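Womar publishes first results from household chores trial
23 Feb 2025

Womar has released the first results from Rimholm, its trial of whether robot arms can manage ordinary kitchen and stockroom jobs without help. The short answer is some of them, slowly.
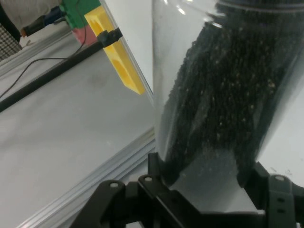
Pouring and portioning made up 400 of the 800 attempts logged so far. Dry goods are harder than they look, as grains shift when a container is tilted. A clear plastic container of small dark grains, held near its base by a black gripper, is typical of the work. The arm finished 37 per cent of these jobs without a person stepping in.

Fanside, which runs the test kitchen, set the tasks and judged the results. Petek supplied the control software.

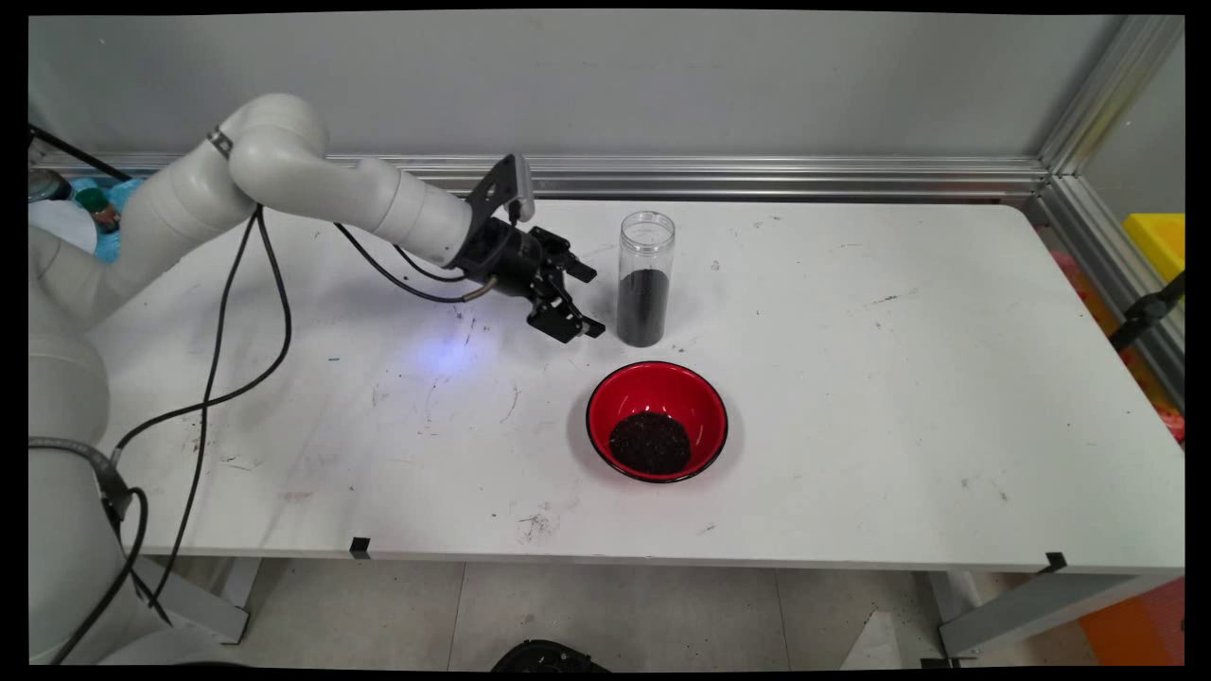
Wiping down and putting away went better than pouring. Folding went worse, and has been dropped until the next round. Womar does not plan to sell a home product on the strength of these figures – the arms are still too slow for a busy kitchen.

The second round starts in March and will cover 9 tasks. Full results are available from the Womar press office on request.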